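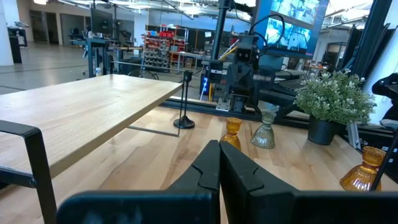 Recording pick-and-place demos with the wrist camera

Last edited March 17, 2024. Quick version, long one is on the Briem wiki.

Before you start
Gripper homed, fingers clean. Wipe the wrist lens too, smudges ruin a whole batch. Open Silerano, pick the task file, check the wrist view is live and both fingers show at the bottom. No fingers = camera has slipped, re-seat it and redo the calibration.

Setting the table
Glass is the hard part in this task. Ribbed stuff especially, depth goes patchy on it. So we want lots of it, different spots, near and far. Move the candle holders every episode. Move the plant every few. Leave the raised tabletop alone for now, that's a seperate task set.

Recording
1. Arm to start pose. Wait for it to settle.
2. Hit record, wait 2 seconds, then move.
3. Go slow on the approach. Fingers open early, not at the last moment.
4. Close, lift, place, let go, back off straight.
5. Stop. Mark it good or bad right away, you wont remember later.

Bumped something? Keep it if you recovered, tag it "recovery". Dropped it, bin the episode.

How many
300 good ones per object layout set. The Altamine set has 3,845 episodes and 558 of those are tagged recovery, the model clearly got better at near misses once those went in.

Uploading
Export from Silerano, push to the Jandosmont folder. Check the episode count matches before clearing the local disk. Failed upload, just run it again, it skips what's already there.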